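Hollis Shower and Pool Slide

Black, single strap, sizes 5 to 14
Item no. 762
Sold by the pair or by the case

The Hollis slide is a plain black sandal for places where people need something on their feet between the locker and the water. Pools, gyms, campground shower houses and college residence halls buy it by the case. Plenty of people also buy one pair for the back door.

The sole and strap are molded from EVA foam in one piece. There is no stitching and no glue line, so there is no seam for water to get into. The strap does not adjust. It is cut wide across the top of the foot and will fit most people who normally buy a medium or wide shoe. If you have a narrow foot, read the sizing notes before you order.

Details

Material: closed-cell EVA foam, sole and strap
Color: black only
Sizes: whole sizes, men's 5 to 14
Case: 50 pairs, single size or mixed
Country of manufacture: printed on each carton
Machine washable: no
Latex: none

Sizing

Slides come in whole sizes only. If you wear a half size, go up. The heel should sit fully on the footbed with a little room behind it. A slide that is too short puts the edge of the sole under your heel, and you will feel it after ten minutes of standing.

Women's sizes run two higher than the number on the sole. A women's 8 is a men's 6, and a women's 11 is a men's 9. The number molded into the sole is always the men's size.

Narrow feet may slip forward, mostly in sizes 12 and up. Going down a size helps some people, as long as the heel still fits. We do not make a narrow version. The Skindale sandal has a hook-and-loop strap and is the better choice if you need to adjust the fit. It takes longer to dry.

Children's sizes are not available in this style.

Use on wet floors

The tread holds well on textured pool deck, brushed concrete and small tile with grout lines. It is less sure on large polished tile, like most foam soles. Soap makes any of these floors slicker, and the slide is not rated as slip-resistant work footwear. Do not order it for kitchen or housekeeping staff. We carry closed-toe work shoes for that and can send a list.

New pairs can have a slight film left from the mold. Wash them once with dish soap and warm water before the first wear. This also takes care of the foam smell, which otherwise fades in a few days.

Cleaning

For one pair, a soft brush and dish soap are enough. Rinse well and stand them on edge to dry, out of the sun.

For shared pairs, use the disinfectant your facility already uses on its shower floors, mixed to the strength on its label, and leave it on for the full contact time. Rinse afterward. Quaternary cleaners and diluted bleach are both fine. Solvents are not, and neither is anything with acetone in it.

Do not put the slides in a dryer, a dishwasher or a closed car in June. EVA shrinks when it gets hot. A pair left on a dashboard for an afternoon can lose a full size, and it will not come back. We do not replace pairs damaged by heat.

When to replace them

Turn the slide over and look under the ball of the foot and the outside of the heel. When those spots have gone smooth, the slide is done, even if the top still looks new. In a residence hall most pairs last a school year. At a public pool, where they are worn all day on rough deck, one season is more usual.

A strap that has started to tear at the side cannot be repaired. Glue does not hold on this foam — we have tried several kinds.

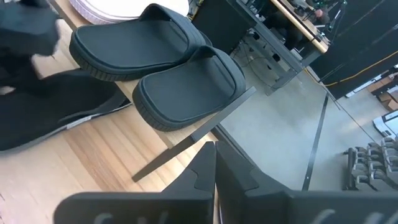
Foam that has packed down is harder to spot. Press your thumb into the heel. A good footbed springs back right away. If the dent stays, the cushioning is gone and the slide will feel hard on concrete.

Ordering and shipping

Single pairs ship from Flusstead, usually the next business day. Cases ship from the Denolville warehouse and take a little longer. An order with both will arrive in separate boxes, and you will get a tracking number for each.

Mixed cases are packed to your size list. Please give the list in men's sizes and check that it adds up to 50 before you send it. If it does not, we hold the order until we hear from you, and that is the most common cause of delay.

Orders of 200 pairs or more can have a room number, locker number or short name heat-stamped on the strap. Stamping is in white, up to 2 lines. Stamped pairs cannot be returned, so ask for an unstamped pair first if you have not used this slide before.

Returns

Unworn pairs can come back within the return period printed on your packing slip. Keep the paper band on while you try them on indoors. Once the band is off and the sole has been on a bathroom floor, we cannot put them back on the shelf. Full cases can be returned if the carton has not been opened. Opened cases are handled pair by pair.

If you received the wrong size, send us the number on the sole and the number on the band. Now and then the two do not match — that is our mistake, and we will ship the right pair without waiting for the first one to come back.

Related items

Skindale adjustable sandal, black or navy
Wall rack for slides, coated wire
Boot brush with long handle
Mesh drying bag, drawstring

Page updated Thursday, January 15, 2026. Sizes 13 and 14 are back in stock as single pairs.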